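Notebook - necropsy room and tooth lab
April, started 07:40

Porpoise from Lunde came in overnight on the flatbed. Found on the shingle below the slipway, reported by a dog walker, collected before the tide got to it. Logged as 251. Adult female by the look of the mammary slits. Fresh, I'd say code 2, eyes still in, gulls had only had a go at the flank. Weighed on the hanging scale with the sling, sling weight taken off afterwards. Someone please write the sling weight on the sling again, the old tape has gone.

08:15. External exam. Skin good over most of the body. Parallel marks on the left side behind the flipper, spaced wide, edges ragged. I went back and forth between bottlenose dolphin and grey seal. The dolphin rakes we had over the winter were shallower and evenly spaced, and these curve a bit towards the belly. Swabbed two of them, deep, flocked swabs, into ethanol. Labelled 251-A and 251-B. Control swab from the right side, undamaged skin, 251-C. Linnea Holmgren wants the swabs by the end of the week for the seal and dolphin primers, so they are in the top drawer of the small freezer and not in the rack with everything else.

No net marks on the beak, flippers or leading edge of the dorsal. Looked twice under the lamp.

09:30. Opened her up. Blubber thickness taken at the usual three sites, sheet filled in. Bruising under the rake marks, well into the muscle, so she was alive when it happened. Two ribs broken on the left, close to the spine. Lung on that side collapsed, blood in the chest. Right lung had worms in the airways, moderate, nothing unusual for an adult. Liver whole, all lobes present, a few pale spots near the edge that I took for histology. Stomach: otoliths and some soft fish remains in the forestomach, squid beaks, one bit of green twine. Sieved and bagged. Not pregnant. Corpora on the left ovary, ovaries into formalin whole.

My reading is blunt trauma, dolphin attack more likely than seal. I'm leaving the cause of death box blank until the swabs are back. Last time I filled it in early I had to write to the whole list.

11:50. Cleaned down. The floor drain by the big table is slow again. Hose fitting replaced.

Teeth. Took six from the lower left jaw, middle of the row, straightest I could find. Into water, then decalcifying from 12:20. Check tomorrow morning with the bend test and don't leave them over as we did with the Posteda animals, those went to jelly and we had to go back to the jaw for more.

Stained sections from the Posteda batch read again this afternoon without looking at the first readings. Eight animals. Agreed on all but the biggest male, where I now get one growth layer fewer than before. The last layer near the pulp is very hard to see in his. Needs a third reader. Slides are in the blue tray, leave them in order please.

Photo-ID. The matching run on the Sallus fins stopped at 99 per cent again and sat there until I killed it. Same place as last time, so I suspect one bad file and not the software. I've moved the last folder out and started it over. If it finishes, put the pictures back a handful at a time. Backup of the catalogue is on the Jandorix drive in the cupboard, copied before I touched anything.

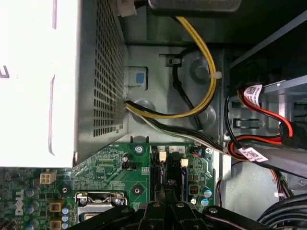
Power supply and wiring, lab desktop.

15:10. Phone call from the harbour office at Lunde about a second animal, "small and black", seen floating off the point. Could be a porpoise, could be a bin bag. Asked them for a photo and a position. Nothing so far. If it lands tonight the cold store has room on the lower shelf, but the seal pup needs shifting to the left first.

Samples from 251 so far: blubber, muscle, liver and kidney frozen in foil and bag; histology set in formalin, large pot; worms in ethanol; stomach contents frozen; swabs as above; skin for genetics. Brain not taken yet, head is in the cold store with the rest of the jaw. I'd like to do it first thing, with someone else on the saw side if possible.

To do:
Bend test on the teeth
Brain and ears out, ears into fixative straight away
Swabs to Linnea with the form, signed
Order scalpel blades, size 22, and more flocked swabs
Ask about the drain
Measure the gaps between the rakes again off the scaled photos, my figures in the wet book are smudged

16:45. Matching run past the first half. Leaving it on overnight, please don't switch the wall socket off.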